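Budgeting for Hand-Held Gripper Stations
What to put on the purchase list before the first demonstration is recorded 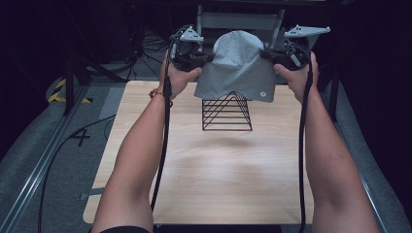
The gripper is the small line

Most first budgets for a demonstration station start with the grippers, and most of the argument in planning meetings is spent on them. They are the part everyone can picture. An operator holds one in each hand, closes the jaws on a cloth, lifts it by two corners and lowers it over a wire rack on a table. The motion is recorded and later used to train a pair of arms that may not have been ordered yet.

Cokbridge, a contract packer of knitwear and household textiles, planned its program in that order: hand-held units first, arms later. The reasoning was financial. A station with no arms can be bought out of an operating budget. A cell with two arms, guarding and a controller goes to capital review, and at Cokbridge capital review meets in September. The company asked for 2 stations and got them without waiting for the meeting.

What it had not priced was everything attached to the grippers.

Cables and mounts

Tethered units need a cable per hand. On paper this costs next to nothing. In use, the cable hangs along the operator's forearm and down across the work surface, and it gets pulled every time the arms cross. Connectors wear before jaws do. Cokbridge now budgets 3 spare cables per station and stocks them at the table instead of in the central store.

Wireless units avoid the cable but add batteries, chargers and a second set of units to cover charging time. For a station that runs a full shift, the tethered version was cheaper in both quotes the company received. For a station that has to move between rooms, it may not be.

Ask the supplier whether the plate or bracket on top of the gripper is sold with the unit or separately. Fadine, which supplied the Cokbridge units, lists brackets as an accessory. They were left off the first order and arrived on a separate shipment with its own freight charge.

The table

A plain rectangular top with a light finish and nothing stored on it is enough. Check three things: that it does not rock when an operator leans on it, that the height suits the shortest and tallest people on the roster, and that the surface does not throw glare into the cameras. A height-adjustable base costs more and is worth pricing if more than one person will use the station.

Mark the floor. Tape is the cheapest item on the list and the one most often forgotten. A table that has drifted between sessions produces recordings that do not match each other, and the cost shows up later as operator hours.

Props and consumables

Soft goods are a recurring cost. Cloth stretches at the corners where the jaws pinch it, and a stretched piece hangs differently from a new one. Buy from a single lot where possible, and write a replacement interval into the plan. Include the variations that will appear in production, such as sewn patches, heavier hems and different weaves. Plain gray cloth alone will not prepare a system for printed stock.

Racks, hangers and forms should be bought in duplicate. Wire racks bend.

Labor

Operator time was the largest line in the Cokbridge plan by a wide margin. Lifting and draping with extended arms is tiring, and output falls well before the end of a shift. The plan was rewritten to rotate operators between the station and sorting work, which raised the headcount charged to the project but reduced the number of discarded recordings.

Zalewska, an integrator that reviewed the plan, recommended a pilot of 9 weeks before any commitment to arms. Its quote separated review of the recordings from the recording itself. Buyers should insist on that separation. Review is skilled work, it is billed at a different rate, and a combined figure hides it.

Software and storage

Rornora licenses its recording package per station, per year, with storage billed by volume. The license is predictable. Storage is not, since it depends on the number of cameras and how long raw files are kept. Set a retention period before signing and get the export terms in writing.

Sequence of purchase

Order one complete station, with spares, and run it until the recurring costs are known. Order the second with the corrected list. Leave the arms out of the request until the pilot figures are in, and put the lead time for guarding on the schedule early, as it is often longer than the lead time for the arms.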